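Pemport Hall, small meeting room: walk-round before letting
June 18, 2026. Ref 2924

Fire door. Closes by itself, which is more than it did in October. PASS.

Escape route. Clear to the car park. The sign points left. The exit is on the right. FAIL, again.

Extinguisher. In date, on its bracket, and no longer holding open the kitchen. PASS.

Sockets. All 17 tested. One on the landing is loose and wears a strip of tape saying "OK". It is not OK. FAIL.

Walls and floor. Dark grey walls, plain. Wooden floor, checked on foot for loose boards, none found. PASS.

Table. Large, dark brown, does not rock when leaned on. PASS.
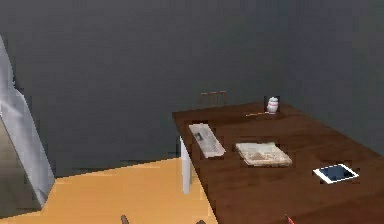
Tullov wrote back that the landing socket had been reported twice, that the tape was theirs, and that "OK" was short for "out of use, kindly".

Comment noted. Please use longer tape.

Heater. Guard fitted. Must have 900 mm clear in front; the coat stand is to go back downstairs and stay there. PASS once moved.

Hot tap. Figueroa valve set too high, no warning notice. The old notice is in the drawer under the sink, where it warns the teaspoons. FAIL.

Numbers. Limit for the whole floor is 70. The Vonuda booking form still invites people to "bring everyone". Amend.

First aid box. Plasters, yes. Scissors, no. Eye wash, expired. FAIL.

Re-check when the socket is done.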